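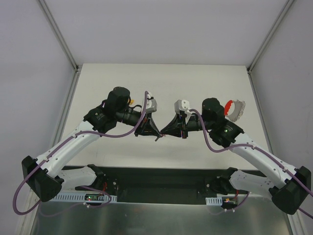 Serena Ferri

Section 2. Planning and Budgeting for a Two-Arm Cell

Welcome to the fun part! Before you order anything, spend an afternoon with this section and a tape measure. A two-arm cell is a wonderful thing to plan, and most of the money you can save gets saved here, on paper.

2.1 Decide what the arms will share

1. Write down the jobs you want the cell to do in its first year. Be greedy, then cross out half.
2. Mark every job where both grippers have to reach the same spot. In the cell at the top of this section the two grippers come almost tip to tip over the middle of the table, and that kind of overlap is what you are paying for when you buy a pair.
3. If no job on your list gets a mark, price a single arm first. You can always come back for the second one (and you probably will!).

Note: Ask the seller for reach measured from the shoulder to the gripper tip, with your gripper fitted. Zergate and Norka list reach in different ways, so get both quotes on the same terms before you compare them.

2.2 Size the base, table and walls

1. Choose one long base plate for both arms. Two separate mounts look cheaper on the quote, but you will spend the difference on alignment.
2. Draw the table full size on the floor with tape. Swing a broomstick from each shoulder position - it sounds silly and it works beautifully.
3. Leave room for the elbows. They can stick out well to the sides when the grippers meet in the middle.
4. Price the aluminum rail and the wall panels together. Plain light gray walls and a flat white top are a great starting choice, easy to wipe and easy to match if you add a second cell.

Caution: Do not order panels until the base plate drawing is final. Settimio Mancuso, who built our first Farance cell, still has a stack of panels that fit nothing.

2.3 Budget for cables and small parts

This is the line everybody forgets, and I love it, so please give it some attention.

1. List every cable that runs out to a gripper. Add enough length for a generous loop at the wrist and another at the elbow, like the purple ones on these arms.
2. Add slotted cable tray for the front of the base, left and right.
3. Put the electronics boards where you can see their lights from a standing position.
4. Allow for printed brackets on the grippers, plus 4 spares.
5. Add 2 spare cables per arm.

Caution: Switch off power to both arms before you measure or move any cable.

2.4 Send out for quotes

1. Get 3 quotes, all based on the same parts list.
2. Ask for delivery, mounting and training as separate lines.
3. Send the finished sheet to Jovita Nava in purchasing, with a copy to Ans Brouwer for the floor plan.

Note: Caruso quotes are good through the end of May. Prices in the planning sheet were last checked on May 14, 2019.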